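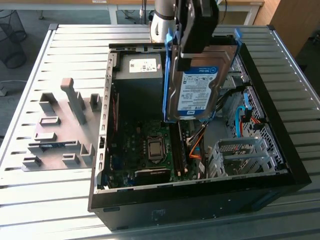

Soon-im Moon wrote back on my last report to ask whether the arm has any idea when a grasp has gone bad, or whether it just carries on regardless. Back then it carried on regardless. I'm happy to say that's the part of Pesell that has moved the most since we last talked, so I'm going to start there and get to the budget stuff at the end.

Quick refresher for anyone at Wonar picking this up fresh: Pesell is our project at Mekenitz on taking desktop computers apart and putting them back together with one arm, using policies learned from people driving the arm by hand. We spend nearly all our time on storage drives and the plastic caddies they ride in. They look easy! They have nice straight sides, you can get at them from above once the side panel is off, and a person can do one without thinking. The arm has to squeeze a release on a springy plastic part, keep the drive lined up with its bay and keep clear of the cables, all in one motion, and it's the springy plastic that gets us nearly every time.

Where we were last report: a single policy that looked at every camera view all the time and put out the next bit of motion. On the drive task it finished 8 runs out of 12. When it failed, it failed in a boring way. The caddy would twist a little in the fingers right after the grasp, the policy would go ahead with the move as if nothing had changed, and by the time the drive got to the bay (or the fixture, depending on the direction) it was tilted enough to jam.

What we changed is pretty small. We now train a second, much lighter model next to the main policy, and all it does is look at the wrist view and score how the part is sitting in the fingers. If the score drops below a cutoff, the arm stops, backs up to the last place the score was good, and tries the grasp again. We've been calling it the check step. It's one extra network and a little bookkeeping, and the main policy doesn't even know it's there.

The fixture turned out to matter more than I'd planned for. We used to let the arm put parts down wherever the person in the demonstration had put them, which meant the policy learned a sort of blurry average place that matched none of them. Now there's a plate with posts and slots next to the case, and the parts have homes. It also gives the check step something steady to compare against in the wrist view, which I'd love to claim we designed in from the start (we didn't, Costa suggested the plate for completely different reasons, mostly to keep their own bench tidy when they ran our code).

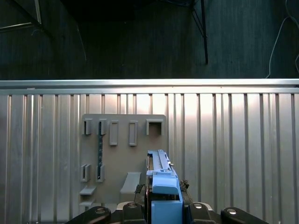 Wrist camera: blue plastic part in the gripper, fixture panel behind it.

The wrist view is what the check step trains on, so I spent a good chunk of this period going through those clips and marking grasps as good or bad. We have 300 demonstrations now, all of them on the drive task, and every one has been marked by a person. I did the first batch on my own and then realized I was grading on mood. A grasp I'd called fine in the morning I'd call sloppy by 4 p.m. So we wrote down a rule: a grasp is good if the long side of the part lines up with the finger pads and you can see the same amount of pad on both sides. Kind of dull, but two of us marked the same clips afterward and we hardly disagreed, and I redid my first batch from scratch using the rule.

Results, then. With the check step on, the arm finished 10 runs out of 12. Same starting positions as the earlier test, same main policy with no retraining, same limit on time. I'd ask you not to read too much into the gap, it's two runs, and a couple of lucky grasps could do that without any help from us. What I find more convincing is what happened inside the runs. The check step fired on plenty of grasps that looked bad to us too when we watched the clips later, and the second try was usually straighter than the first. Of the two failures, one was a plain old jam at the bay. The other one is more interesting: the arm kept rejecting a perfectly decent grasp, backing up, regrasping and rejecting it again until the clock ran out. So we've swapped some overconfidence for some fussiness, and the cutoff needs work.

Things that did not pan out, so they're on the record. We tried feeding the score straight into the main policy as an extra input, hoping it would learn to fix its own grip as it went along. It learned to ignore it. We also tried running the check on the fixed camera view, which would save everybody a wrist camera, but the arm and gripper get in the way too often at the moment you care about. I may come back to that one with a second fixed view from the other side of the table, if there's time.

And lighting! We have a lot of daylight coming across the table, and the metal ribs go very bright at some hours. The main policy doesn't seem bothered. The check step is, a bit, and its scores drift down when the glare is strong. I haven't measured this properly yet, so please take it as a hunch for now. Blinds would fix it here, but they'd do nothing for Costa, so I'd like to handle it in training by varying the brightness of the clips.
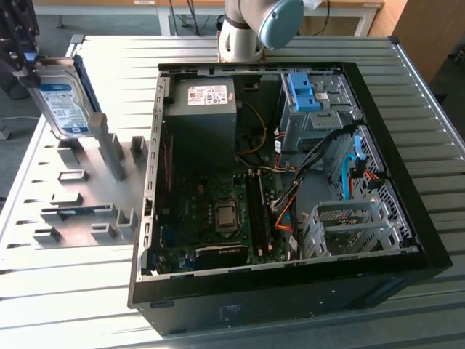 Costa, after going through the early numbers with us, wanted to know why the arm returns to the last good position when it could go right back to the start, and said they'd be nervous about any in-between stopping point with cables nearby. It's a reasonable worry. Going back to the start is safer and much slower, and in our runs it ate so much of the time limit that a second retry was rarely possible. For the next round we'll do it both ways and log how close the fingers come to the wiring, so there's a number to argue over.

Plan from here to November: run the comparison Costa asked for, retune the cutoff on clips we held back from training, do the brightness training, and then repeat the whole test at their bench with their arm. I'd also like to try the check step on memory sticks, mainly to see if the marking rule carries over to a part that thin. I suspect it won't without a closer camera.

On money, we're a little under on equipment because the fixture plate was made in house, and a little over on hours because of all the marking. I'd like to move the leftover equipment money across to cover it, if Wonar is okay with that. The form is attached to the same email as this report, and it needs a signature from your side before we book the trip to Costa.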